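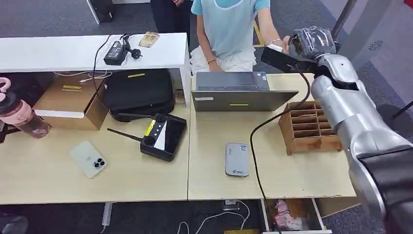 Just buy a bigger desk, came the answer from the back row the last time I gave this talk, before I had got as far as my own name. Let the laugh happen if there is one. Then say that we did buy a bigger desk, in the sense that we pushed two of them together, and that the rest of the half hour is about what went wrong after that.

Opening (two minutes, no more)

Title is "Whose is this? Sharing a table at work". I run the workshop floor at Runby. I have no training in tidiness and my own kitchen is a disgrace. Say this early as someone always asks.

The slide stays up for the whole first section. Give them a moment to look at it and find their own desk in it. Point at the join down the middle. Two pale desks, side by side, and in theory one surface. In practice a border. I have watched grown adults slide a phone four inches to the left to get it back into its own country.

Section 1. Things that live there and things that are visiting

Ask the room: which of these would you expect to find on the table tomorrow morning? Wait. They'll say the laptop. They always say the laptop, which is the one thing most likely to go home in a rucksack.

My rule is that everything on a shared table is either a resident or a visitor. The compartment tray is a resident. The phone lying face down is a visitor, and so is the water bottle over on the left. The controller with the two antennas is the difficult sort, a visitor that has stopped looking for its coat.

The padded bag and the box with the white lid need a word of their own. Containers are how a visitor becomes a resident. You put a bag down for a minute, then you put something next to the bag, and by June the bag has an address. When we did the big clear-out at Conis we logged 363 items left on shared tables, and 38 of them were bags or boxes kept in case we needed a bag or a box.

(If running late, skip the Conis clear-out but keep the number. People write the number down. I have no idea what they do with it afterwards.)

Section 2. Labels

Yellow labels on the laptop lid, on the bag and on the box. I am in favour of labels. I have bought a great many of them, 3000 on one order, owing to a misreading of what "pack" meant on the form. We are still using them. I expect to be buried with some.

A label should answer one question, and the question is "where does this go when I've finished with it?" Most labels answer "what is this?" instead. I have seen a stapler labelled STAPLER. I have seen a shelf labelled MISC, and I opened a box on it to find a smaller box labelled MISC.

So: put the place on the label. Cupboard two, top shelf. If the thing has no place, the label won't give it one, and you have a cupboard problem and a different talk to go to.

Yellow was a decision, by the way. We had a colour scheme at Runby with five colours and a key on the wall. It lasted until the green ran out.

Section 3. The tray

Spend time here, it is the only part anybody puts into practice.

Small cubbies are good. Small cubbies are also where screws go to meet other screws. The test I use is whether you can name what is in each one without looking. If you can't, tip it out and start again. Do it over a tea towel and you'll lose less.

Leave two cubbies empty on purpose. They will fill within the week. Empty them again. This is the whole system and I am sorry it isn't longer.

Anything flat and small, such as the little Wi-Fi hotspot in front of the laptop, wants a fixed spot beside the thing it is used with. Ours at Bermúdez spent most of the spring under a sandwich bag, and the person who reported the internet as broken was the person eating the sandwich. (Me. Pause here.)

Section 4. Cables

Point at the black one going over the front edge of the desk.

I have strong feelings about cables over the front edge and I have been asked to keep them short. Back edge where you can, clip under the table where you can't. Knees are at the front. So are chair arms, coat sleeves and the handles of other people's bags.

Clips cost us 70 pence each, and I was made to justify them in writing. The replacement kettle, after the kettle cable incident, went through without a murmur. Don't tell the whole kettle story unless the room is friendly.

Section 5. The end-of-day five minutes

Nakico rings a bell at ten to five. I thought this was childish and then went to see it, and I now own a bell.

What to say when it rings: visitors go home, residents go back to where the label says, the cable gets coiled. No wiping unless you like wiping. The moment you add wiping, people discover they have a call.

The seam between the desks is where crumbs, biros and one's good intentions collect. Pull the desks apart once a month. Warn them about what they'll find.

Questions

Likely ones: 

What about hot desks? Same thing with fewer grudges.

What if the boss is the worst one? Label the boss's things first and very politely.

Do you do house visits? No.

Bring the spare labels and leave a stack by the door. Take as many as they want. Please.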